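Bench notes, Finddale annex, June
Microwave task, second block

Came in at 7:40 with coffee and good intentions and spent the first hour looking for the spare cable for the left leader arm. It was in the drawer labeled TAPE. Lachlan, if you're reading this, the drawer labeled TAPE is for tape.

Okay. Where we are: Matar (that's the model, for anyone new to this notebook) did fine on the drawer and the jar, so the microwave is next. Opening only. Press the oval button at the bottom of the panel, let the door come free, get a finger in behind it, swing it wide. Closing gets its own block later and I don't want the two mixed up in one folder like we did with the drawer. I'm still cleaning that up.

The target is 600 good episodes. The ones already on the server from the drawer and jar work stop at number 1604, so anything above that is microwave. Please don't renumber!

Setup is the white cloth on the table and the white cloth behind. Yes, I know we'll want clutter eventually, and I do want it, but I'd like to see the thing learn the door first before we ask it to find the door in somebody's kitchen. Lovely thinks we should start mixing backgrounds right away. We went back and forth on this over lunch and agreed to do the plain set first, then let her pick the next three surfaces without me complaining about any of them.

Start pose is both arms low and out to the sides, hands well short of the oven. I've been letting it wander a little on purpose. If every episode starts from exactly the same place, the model gets lazy and just plays back the one reach it knows, and then you nudge the table and it pokes the air next to the button.

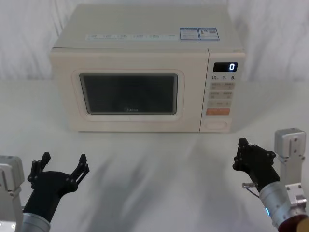 A word about the button, because it ate most of my morning. It wants a straight push. If you come at it from above, the fingertip skids down the casing and you end up shoving the whole oven back on the cloth. I did this over and over before I got the hang of lowering the wrist first, then going forward. Once you've got it, it feels easy, and then you get cocky and rush the approach and it skids again. Slow down for the last bit. The extra second costs us nothing and the model copies our speed whether we like it or not.

I also tried pressing with two fingertips together so there's more surface to work with. Better for me, maybe worse for learning, since the fingers hide the button from the wrist view just when it matters. I kept both styles and tagged them in the notes field (one-tip, two-tip). If someone has a strong opinion, tell me before I do another whole day of it.

Things I'm checking before I hit record, in the order I do them:

1. Door fully shut. Push it with your hand until you feel it catch. I had a bad run where it was only resting closed and swung out before anyone had pressed anything, and those all had to go.

2. Display reads 0. If somebody has been poking at the time keys, clear it. I don't want the model deciding that the number has something to do with when to press.

3. All views live in the Bustel recorder. Look at each one, don't just trust the green dots. The preview can sit there frozen on an old picture and look perfectly happy.

4. Oven squared up to the front of the table, then nudged a bit if it's a "nudge" episode. Keep the nudges small for now. We'll get bolder.
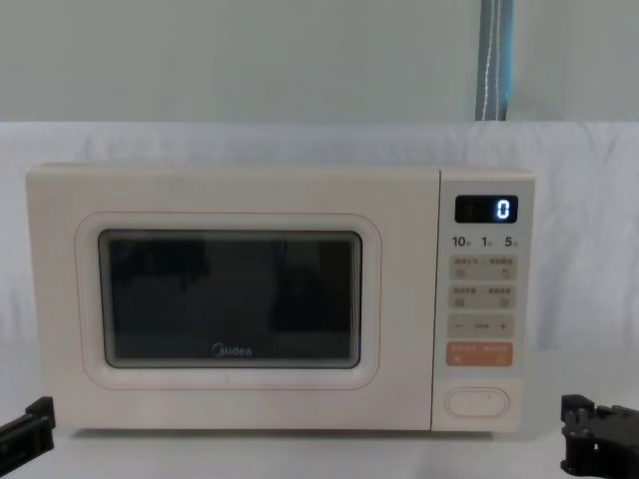
What counts as a keeper

Lovely and I sat down and went through a pile of episodes together, which I should have done on day one. We didn't agree as often as I expected! She was throwing out anything with a second try at the button. I was keeping those. My feeling is that a missed press followed by a calm correction is gold, because that's exactly the spot where the model gets stuck: it misses, has no idea what missing looks like, and hovers there forever. So the rule now is that one retry is fine and gets the tag "recover." Two or more tries, toss it. Any episode where the oven slides far enough that you have to chase it, toss it too.

The other argument was about where an episode ends. I'd been stopping as soon as the door let go. Lovely wanted it all the way open with the hand clear of it. She's right, and it's annoying, because it means a chunk of my early ones are short. I'll go back and tag them "press-only" and we can use them for the button stage by themselves.

The useful stretch, for me anyway, is the moment after the press. The latch lets go, the lamp comes on inside, and the door has moved only a crack. From the overhead view you can hardly tell anything changed. From the wrist you get light in the window and the latch hooks showing in the seam, so if Matar is going to learn "it worked, now go for the edge," that's where it'll come from.
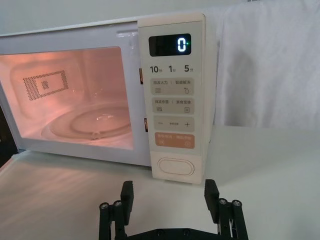

So please don't yank the hand back the instant you feel the click. Hold still for a beat, then go for the door. I watched Lachlan's set from yesterday and his pauses are lovely, long enough to see and short enough that it doesn't look like he fell asleep. Mine are all over the place. I've started counting "one Mississippi" under my breath, which helps, although it makes me sound a bit odd from the hallway.

Getting behind the door edge is still the ugly part. The gap is thin and the fingertip is fat. What works best for me is to come in from the panel side with the wrist turned a little, touch the edge, and drag it toward me. Lachlan likes to hook it from the top corner. Both are okay, but pick one per session, please, so we can split them later if it turns out the mix confuses things.

Upload to Plestuvow was crawling again after lunch. Episode 1666 hung twice — I've left it in the retry folder, don't delete the local copy. Everything before it went through.

Tomorrow: tag the short ones, look at the elbow on the right leader (it's stiff going down, fine going up), and ask Lovely which tablecloth she's bringing in. She's mentioned stripes.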